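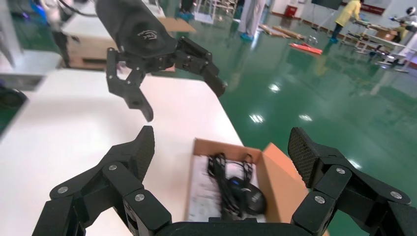 How do you all pack small electronics for mailing when the thing has a long cable?

I sell used computer parts and accessories from home, mostly to people in Dostville and the towns near it, and I keep having the same trouble. Small items with a cord don't want to stay put. I tuck everything in, close the flaps, and by the time I have the tape ready the flaps are standing up again. The one I'm on now is typical: a tan cardboard box, a white printed insert in the bottom, a rounded black device, and its black cable looped up in a tangle on top of the insert. With the cable like that I don't see how the lid is supposed to sit flat.

I have three questions.

First, does it matter how the cable is coiled? I have been winding it around my hand and dropping it in. A buyer wrote to me last month that his cable came with a hard bend right where it goes into the plug, and that it only works if he holds it at an angle. I gave him his money back, but I don't know if I caused that or if it was already worn.

Second, should the printed insert go under everything or on top? I always leave it on the bottom where I found it. Some people seem to put papers on top.

Third, is it worth putting the small box inside a bigger one? The small box is a retail size, not a shipping box, and the carrier charges me more for the bigger size. I have sent 644 packages since I started and I have never kept track of which ones had a second box, so I can't tell from my own records.

I don't want to spend much on supplies. I have packing tape, brown paper, a roll of thin foam and a bag of rubber bands. I work at a white table that I have to clear off before supper, so anything that needs a permanent setup is out.

Thanks for any help.

Salamatu Nwankwo
Posted January 2020

Kadri Rimkutė

I did returns processing at Trekon for a long time, which meant opening boxes other people had packed and then packing the same things again. Cables were most of the work.

Yes, the coiling matters. Winding a cable around your hand puts a twist in it with every turn. It wants to untwist, and that is what pushes the flaps up. Do it this way instead:

Lay the cable out on the table as straight as it will go and let any twists fall out of it. If it was stored tangled for a long time, leave it stretched out for an hour or overnight.

Start at the device end. Leave a hand's width of cable free next to the device before you make the first loop. This is where a lot of damage happens, and the same goes for the plug end.

Make loops a little smaller than the inside of the box. Turn the cable slightly between your thumb and finger as you lay each loop down so it lies flat. If a loop stands up or makes a figure eight by itself, undo it and lay it again.

Tie it in two places across from each other. A strip of paper with a bit of tape works. I would leave the rubber bands in the bag. They pull the loops into a tight bundle, and old ones go sticky and leave marks on the cable.

Press the coil with your palm. It should be low and flat. If it springs up when you take your hand away, the loops are too small.

Now the order in the box. Put the device in first, with the coil beside it if there is room. If there isn't, put the coil on the bottom, then a folded sheet of brown paper, then the device. I would not put the device under the cable, especially if it has buttons or a scroll wheel. The plug is hard and has corners, and when somebody stacks a heavy parcel on top, the plug is what gets pushed into the case. Wrap the plug in a small piece of your foam and point it at a side wall of the box, away from the device.

About the insert, it depends on what kind it is. If it is a folded tray that was made to hold the item, it goes on the bottom and the item sits in it the way it came. If it is only a sheet or a booklet, it can go on top. Paper on the bottom gives you no cushioning, but on top it keeps the flaps from rubbing, and the buyer sees it first. Check that it belongs to that item. We had a lot of returns that were nothing more than somebody else's instructions in the right box.

For the bend at the plug, you can't know now. Next time, plug the item in before you pack it and move the cable gently at both ends. If it cuts out, it was worn already and you shouldn't sell it as working.

Yes to the second box for anything with a retail box the buyer might care about. Retail cardboard is thin, and the label and tape ruin the surface anyway. If the buyer doesn't care, skip the retail box completely. Wrap the item in foam and put it in a small shipping box. That gets you the protection without paying for the bigger size.

Aminu Effiong

Just use a padded envelope. I've sent mice and headsets and chargers that way and had no complaints. Cheaper too. You're overthinking the box.

Hadiza Dauda

I agree with most of what Kadri wrote, but I want to add something on the flaps and tape, as that part of the post got skipped.

If a flap keeps folding up and out, the crease has probably lost its strength. It happens with boxes that have been opened a lot, and you can't press the crease back into shape. What you can do is bend the flap all the way inward once, past flat, hold it for a few seconds, and then close it. Close the short flaps first and the long ones over them. If it's the kind with a tuck flap, run a fingernail along the crease where the tuck folds before you push it in.

Then put one strip of tape along the seam, long enough to come down both sides by the width of your palm, and one across each open edge. More tape than that doesn't help much on a small box. Tear or cut the first strip before you close the flaps and hang it off the edge of the table by one corner. That way you can hold the box shut with one hand and take the tape with the other. I do all of mine like this on an ironing board, so a table you have to clear should be no trouble.

Shake the box before the tape goes on. If something slides, open it and push crumpled paper into the gap. Crumple it loosely. Paper that's been squeezed into a hard ball just rolls around and doesn't hold anything.

About the envelope idea: it's fine for a charging cable with nothing attached. For a mouse or an earpiece I wouldn't. Sorting machines put pressure on envelopes, and a rounded case takes all of it at the highest point. I had two come back cracked and stopped after that.

On keeping records, you don't need anything fancy. I write a letter on my copy of the receipt: S for single box, D for double. When there's a complaint I look at the letter. I started in March of last year and have 832 receipts marked. It doesn't prove anything about your parcels, but at least I can see what I did. The complaints I've had were nearly all singles.

One other thing. If the item is wireless as well as corded, or has any kind of battery in it, switch it off fully and look up your carrier's battery rules. Some batteries have to be declared or marked on the outside and some don't, and the carrier's own page is the place to check. If it has a removable battery, take it out and see what the rules say about sending it alongside.

Comments

Salamatu Nwankwo
Thank you, this is more than I expected. I redid the coil with wider loops and tied it with paper strips and it lies much flatter. The insert is only a sheet, so I'm going to put it on top. Kadri, how do you handle a braided cable? I have a Jondard headset to send next and the cord is stiff and doesn't want to take a curve at all.

Kadri Rimkutė
Same method, bigger loops. Don't force a braided cord into a small box. If it won't lie down, use a wider, flatter box and let the coil go around the outside of the headset. The braid frays at the spot where it is tied, so use a wide strip and keep it loose.

Arsalan Ansari
Where do you get small shipping boxes that don't cost a lot? The packs at the office store are more than what I sell half the time.

Hadiza Dauda
I get mine from Igwe in flat bundles. Buying singles is what makes it expensive. You can also reuse boxes if they are still stiff at the corners and you cover or peel off the old labels, barcodes included. If a corner is soft I put the box in recycling.

Aminu Effiong
Still sending mine in envelopes.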